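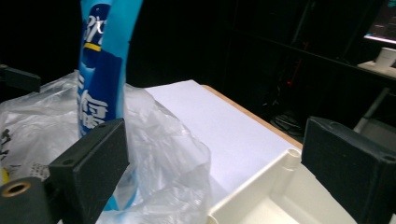
Recording pick-and-place examples with the hand-held gripper

These notes cover one recording session for the packaging task at the Hultton bench. You need the gripper, a charged battery and an empty card.

Setting up

Lay a flat white sheet on the table and put the tray on it. Packets and clear bags go to one side. Leave the bags crumpled – the model has to cope with film that folds and shines, and smoothed-out bags teach it very little.

Check that the finger pads are clean and the mounting screws are tight.

Recording an example

1. Open the fingers fully and hold still for a second.
2. Start recording.
3. Move in at a steady pace, keeping the item between the two fingers.
4. Close until the item is held, lift, and carry it to the tray.
5. Open, back away and stop recording.

Aim for 9 seconds or less per example. If you drop the item, keep the recording and tag it "drop". Only delete it if your other hand got in the way.

How many to record

We ask for 65 examples per item. Move the tray after every seven and turn the item at the same time. Our first Brustside set had 37 examples with the tray in one spot, and the trained model kept reaching for that spot wherever the tray was.

Copy the card to the Marras folder before you pack up.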